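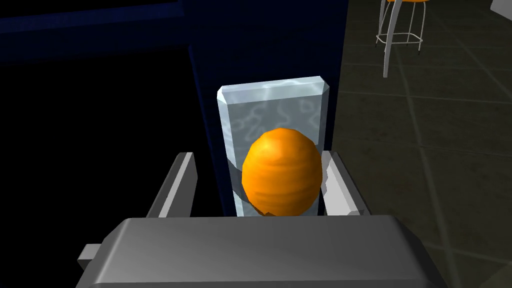 Griltmont, the kitchen set: pictures and notes

Nov 26, 2020

Hi again! I've been promising a gallery page for the kitchen work since February and it's finally up. If you're new, Griltmont is my home project for teaching a gripper to pick things up in simulated rooms, and what I do most evenings is sit at my desk and drive the thing myself so it has something to learn from. Every run I drive gets saved as one example, start to finish, camera view and joystick both. The target for this set is 1000 examples and I'm at 300, so yes, there's a way to go (and my thumb is already complaining).

The room comes out of Bindby, my scene builder, which shuffles the furniture and the lighting between runs. I love it and it drives me up the wall. Some evenings I get a nice bright layout and fly through a whole batch, and then it hands me something so gloomy that I'm leaning into the monitor trying to work out which way is up. I keep the gloomy ones anyway! A learner that has only seen good lighting is going to fall apart the first time a lamp is off.

Fruit is my favorite thing to drive. It's rounded, it's lumpy, and if you come in a little crooked it wants to squirt out sideways. I try to line up both fingers before I close, and I go slow on the last bit, because the learner copies everything I do, including the panicky little jerks. I threw out a whole evening of pear runs over that. They were all technically fine, but when I played them back I looked like I was swatting a fly.

I also save stretches where the gripper isn't near anything. My first version, Lepik, was trained on grabs only, and it would close its fingers on thin air every few seconds. Adding plenty of open-finger views helped a lot. 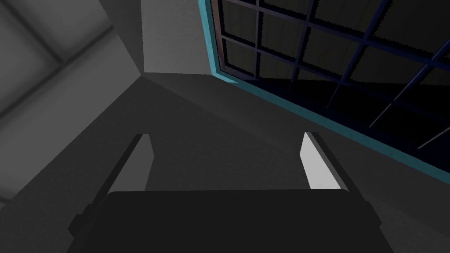

Fingers open, nothing between them, looking up toward the corner by the big window with the teal trim.

Views like that one are a pain to label, by the way. I use 4 tags (reaching, holding, letting go, idle) and I still go back and forth on where reaching stops and idle starts. If you've got a rule you like, please write and tell me, I'm all ears.

Next up is Werkier, the script that's supposed to toss my bad runs before I ever have to watch them. Right now it tosses a few good ones too, so I'm checking its pile by hand. More pictures once the drawers are in!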